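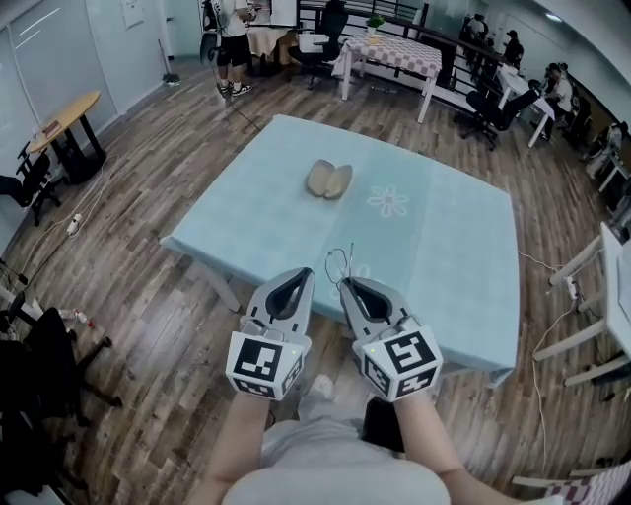 Tanveer Khokhar wrote back after the first session asking whether a tablecloth really deserves a whole unit, and could we please get to upholstery sooner. Fair question! I said yes to the first part and no to the second, and these notes are my long answer.

Household Textiles, Unit 3: Table Covers
Notes to go with the February workshop

Why start at the table

A table cover is the largest flat piece of cloth most people handle every day. Curtains hang, sheets get tucked, but a tablecloth lies out in full view and shows everything – the weave, the print, the fold lines, how well the hem was turned. If you can size, lay and look after one properly, the rest of the course gets much easier.

The one at the top of these notes is a good plain case to think with: a pale aqua-blue cloth on a square table, with flower motifs outlined in white. Keep it in mind for the section on prints.

Sizing

Measure the table top first, then decide on the drop. The drop is the part that hangs over the side, and you need it twice, once for each side. So:

cloth width = table width + (2 x drop)
cut width = cloth width + (2 x hem allowance)

Worked case: a square table 36 inches across, with an 8 inch drop, needs a finished cloth 52 inches square. With a 1 inch hem allowance all around you cut at 54 inches. People forget the second line all the time (I did it on my very first cloth, in front of my mother-in-law, with her fabric).

Everyday drop: 6 to 8 inches
Dinner drop: 10 to 12 inches
Floor length: table height, less half an inch

On a small table, stay near the short end. A long drop catches on knees and chair arms.

Prints: scattered or placed

A scattered print repeats all over, so you can cut almost anywhere. A placed print has its motifs at chosen spots, and then your cutting decides how the finished table looks. Large outline flowers on a soft ground are lovely for practice, as you can see straight away where each one has ended up. Before you cut, lay the cloth on the actual table and walk around it. Look from every side! A flower that sits nicely from where you stand may be sliding over the edge for the person opposite.

Oksana Marchuk's trick, which I have happily stolen: put down whatever normally lives on the table before you mark the center. A pale object on a pale cloth looks quite different from a dark one, and you may want to shift the print a little.

Fiber and finish

Cotton: easy to wash, creases, allow for shrinkage
Linen: heavier hang, creases a lot, gets better every year
Polyester: holds color, dries fast, slides on smooth tops
Coated cloth: wipe only, never iron the coated side

We will handle two sample cloths, the Lelside and the Gumden. Rub each one between finger and thumb, then hold it up to the window. The Lelside is the closer weave, and I want you to feel that before you read the label. Our Lelside bolt is item 724 on the sample shelf. Please put it back rolled, print side in.

Laying the cloth

Fold it in quarters and press the folds lightly with your hand. Set the folded corner on the center of the table and open it one half at a time. Smooth from the middle outward with flat palms. Check the drop at two opposite sides, then the other two. If the cloth creeps, use a felt underlay, cut an inch smaller than the top on each side.

For next time

Measure one table at home and bring the figures, with your chosen drop. Read the Parncombe booklet as far as the section on mitered corners. Bring pins, a soft pencil and a cloth you don't mind unpicking. Jafri scissors are in the drawer for anyone who needs a pair – fabric only, please!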